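## The swap table is back, and it has doubled in size

August 11, 2024

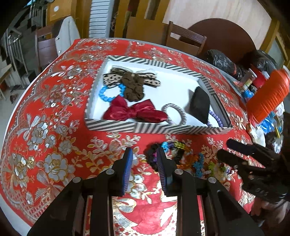 *A leopard-print bow and other accessories in a striped box.*

What a July we had! The accessory swap at the Nastberg library started last summer as one table by the photocopier, and this year it filled the whole reading room. We took in 700 pieces and sent 58 people home with something they hadn't owned that morning. Scarves went first (they always do), then belts, then hair things, and by four o'clock even the odd buttons were getting picked over.

For anyone who hasn't been: you bring accessories you're done with, you get a paper token for each one, and you spend your tokens on whatever you like. A silk scarf costs one token and so does a plastic barrette. We tried grading things by value the first time and it led to a long argument over a brooch, so one for one it is.

My favorite part this year was the mending corner. Arūnas Jõgi brought his pliers, two kinds of glue and a tin of spare clasps, and he fixed necklaces all afternoon while people pulled up chairs to watch. He'll be back in the fall and he'd love a helper, especially someone who can restring beads. He also asked me to pass on a tip for fabric bows that have gone flat: hold them over a steaming kettle for a few seconds (use tongs, please!), puff out the loops with your fingers and let them dry on a rolled-up sock. I tried it on three sad old bows from my dresser and I'm thrilled with them.

Some pieces didn't find a new home. Declan Hayes drove 200 of them over to the costume room at the Stinard Playhouse, where they're getting ready for a musical set in a department store and were very happy to see so many gloves. The rest are in my hall closet until next time.

A few notes for the fall swap:

- Drop-off is at the side door on Mac Suibhne Street. The front steps are being redone.
- Please pair up your earrings on a bit of card before you bring them.
- Watches are welcome, running or stopped.
- No sunglasses this time. We still have a crate.

We'd love to reach 1,000 pieces. If you can lend a full-length mirror or a hat stand, leave word at the library desk and I'll call you back. The date will be in the next issue, along with the pattern for the knitted headband so many of you asked for.

— Trisa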